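Trier ses bouchons et ses couvercles : est-ce que ça sert vraiment à quelque chose ?

Rubrique « On vérifie », mis à jour le 17 avril

Tu as sûrement déjà entendu cette phrase à la maison ou à l'école : « Ne jette pas le couvercle, ça peut toujours servir ! » Bon. Servir à quoi ? Quand on pose la question, les adultes deviennent souvent un peu vagues. Alors on a regardé la question de plus près.

Premier doute : « le plastique, c'est du plastique »

Eh bien non. Il en existe plusieurs familles, et elles ne fondent pas toutes à la même température. Si on les mélange n'importe comment, on obtient souvent une matière cassante dont les usines ne veulent pas.
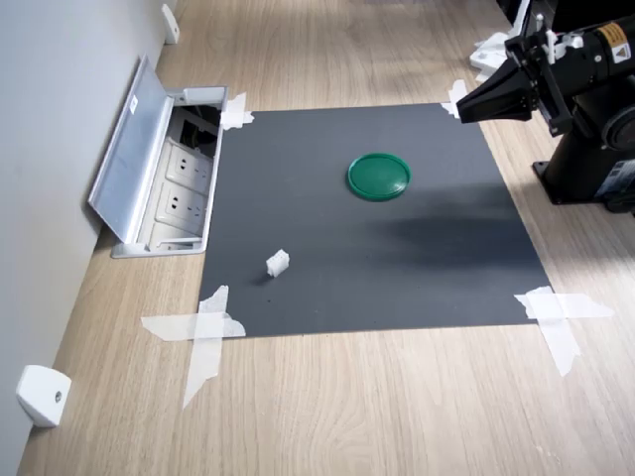 Le problème, c'est que deux objets en plastique peuvent se ressembler beaucoup sans être de la même famille. La couleur ne te dit rien là-dessus. Un couvercle vert et un couvercle rouge peuvent être faits du même plastique, et deux objets blancs de deux plastiques différents. Si quelqu'un te dit « je trie par couleur, donc je recycle bien », tu as le droit de lever un sourcil.

Ce qu'il faut chercher, c'est un petit triangle avec un chiffre dedans, souvent moulé sous l'objet. Le 2, par exemple, désigne un plastique assez rigide qu'on appelle PEHD. On le trouve dans beaucoup de flacons. Et s'il n'y a pas de triangle ? Alors on ne sait pas, et il vaut mieux le dire que deviner.

Deuxième doute : la taille

Dans un centre de tri, les déchets passent souvent sur des cribles, des sortes de grandes passoires. Les objets trop petits tombent à travers les trous avec la poussière et les miettes. Un couvercle large a de meilleures chances qu'une pièce grosse comme un dé. Voilà pourquoi, dans beaucoup de communes, on te demande de laisser le bouchon vissé sur la bouteille.

À l'école de Lellau, la classe d'Elfriede Haberkorn a gardé tous ses bouchons et couvercles jusqu'en décembre. Résultat : 2196 pièces, pour un objectif de 3000. C'est un joli tas. Mais un tas dans un carton, ce n'est pas encore du recyclage, et l'affiche accrochée dans le couloir oubliait de le préciser.

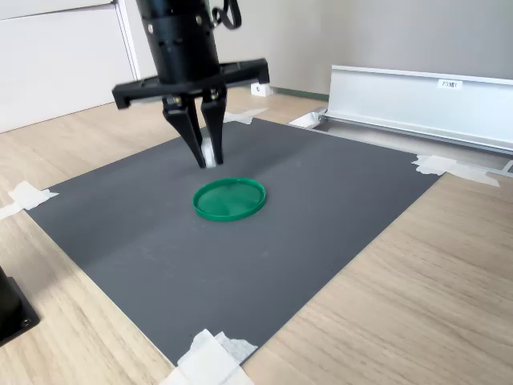
Sulastri Pillai n'est pas tout à fait d'accord avec nous. Elle nous a écrit que la collecte de Lellau a au moins appris aux élèves à lire les triangles, et qu'avant, dans sa famille, tout partait dans le même sac. Elle ajoute : « Vous êtes durs avec les cartons. Il faut bien commencer par mettre les choses quelque part. »

D'accord, on lui accorde ce point. Mais on garde notre question : où va le carton, ensuite ? Si ta classe fait une collecte, demande qui vient le chercher et ce que les bouchons deviennent. Une bonne collecte sait répondre.
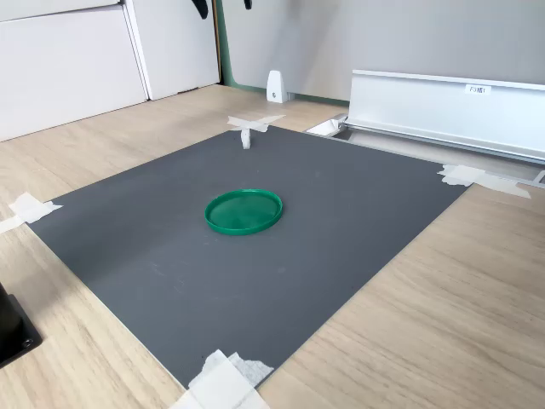

À toi de vérifier

Choisis un couvercle chez toi, avec l'accord d'un adulte. Pose-le bien à plat sur une surface sombre et mate, à côté d'un petit objet en plastique. Retourne-les tous les deux et cherche le triangle. Une loupe aide beaucoup.

Note le chiffre, ou écris « rien trouvé ». Regarde ensuite les consignes de ta commune, parce qu'elles changent d'une ville à l'autre.

Et avant de jeter, essaie de trouver un deuxième usage : dessous de pot, palette pour la peinture, soucoupe à perles. Si au bout d'un mois le couvercle dort toujours au fond du tiroir, c'est qu'il ne « servait » pas tant que ça.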